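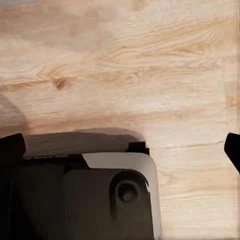 Silholm Town Meeting Project: Final Report
Jannik Haberkorn
Oct 11, 2022

So I picked the overnight parking petition for my local government project, mostly because my aunt wouldn't stop talking about it at dinner, and I figured I'd at least get some free interviews out of her. I ended up way more into it than I planned!

Quick background. In April the Silholm town council banned overnight street parking on every block between Dahlgren Avenue and the river. If you have a driveway, no big deal. If you rent one of the apartments over the stores (my aunt does), you now park in the Stomdale lot and walk home in the dark. Under the town charter, residents can force a public vote on an ordinance if they turn in 500 valid signatures. The petition group turned in 2,139. I checked that number twice at the clerk's window because I thought I'd copied it down wrong.

My question was pretty simple: why did so many people sign this when hardly anyone shows up to council meetings? I went to two meetings and the audience was tiny both times. I also talked to eight people who signed, and I read all the minutes I could get, which was 95 pages of mostly sewer stuff.

What I heard over and over was that people didn't know the ban was coming. The notice was posted on the town website and on the board inside town hall, and that's legal, but the renters I talked to don't check either one. Samina Cheema lives on Dahlgren and found out when she got a ticket. She told me she would have been fine with alternate-side parking if anyone had asked her. A couple of people actually liked the ban and signed anyway because they wanted a vote on it, which surprised me a lot.

I also tried to get the other side. The owner of Hernetti Hardware says deliveries are so much easier now, and the snowplow argument in the minutes is pretty convincing (I changed my mind about that part). No one from the council wrote back to me in time.

Problems with my project: eight people is a small group, and I met most of them through my aunt, so they were probably going to agree with her. I should have knocked on doors on the driveway blocks too. If I did it again I'd start there, and I'd ask for the minutes earlier, since the clerk needs a week to pull them.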